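Progress Report to the Fenus Fund
Community Clothing Exchange, Trostunum
1 Aug 2024
Submitted by Lihua Lei, Program Manager

Summary
The Exchange met its intake target for the period and remains within budget. School uniform requests were higher than planned, and one delivery route is behind schedule.

Activities
The grant supports the collection, sorting and free distribution of used clothing to households in Trostunum and Stesadent. During the period, 315 households received at least one parcel. Of these, 90 were new to the program. Referrals continue to come mainly from schools and the two health clinics.

The Stesadent pickup point opened in March with limited evening hours. Attendance was low in the first weeks and improved once notices were sent home with students. The second delivery route has not started because the lease on the van is still under review.

Children's coats and plain white shirts remain in short supply. The purchase of new shirts was charged to the supplies line, as agreed with the Fund.

Staffing
Nine part-time sorters are now in place. All have completed safety training. One supervisor position is open.
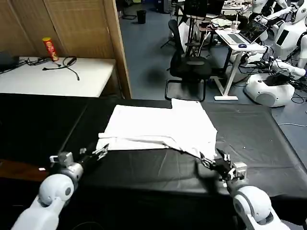 White garment on the long table, black cloth cover.

Budget
Spending on rent and utilities is on plan. Supplies are 25 percent over the original estimate, offset by savings on transportation. No change to the total award is requested.

Next Period
Fill the supervisor position. Settle the van lease. Submit revised intake forms to the Fund for approval.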